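Ilter Two-Finger Gripper Kit, Classroom Edition

Item group: Student robotics / End effectors
Supplied by: Sakholm

The Ilter kit is a parallel gripper for school clubs and first-year project courses. Students assemble it, fit it to a hand-held grip or a small arm, and use it for pick-and-place exercises. It is the standard gripper for the Udex student challenge, open class.

Specifications
Opening: 60 mm
Payload: 200 g
Supply: 5 V
Fingers: one pair, screw-mounted, dark finish
Spare pads: 3 pairs
Assembly time: some two class periods

In the box
Gripper body, two fingers with brackets, spare pads, screws, hex key, printed build guide. The controller is sold separately – the Fabbri board and most hobby servo boards will work.

Classroom use
The build guide was written by Celeste Palma for her after-school club and covers assembly, finger alignment and a first grasping exercise. Teams start at a bare tabletop with the fingers open and check that the inner faces are close to parallel before any object is placed. 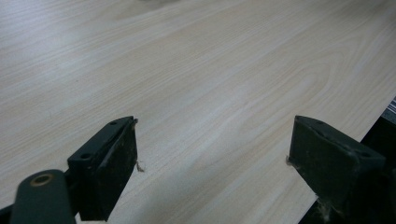
Care
Wipe the pads with a dry cloth after each session. Lint and fibers collect at the fingertips and reduce grip on smooth parts. Check the bracket screws monthly – do not overtighten. Replace pads when the edges are rounded.

Ordering
School orders for the fall term close in October.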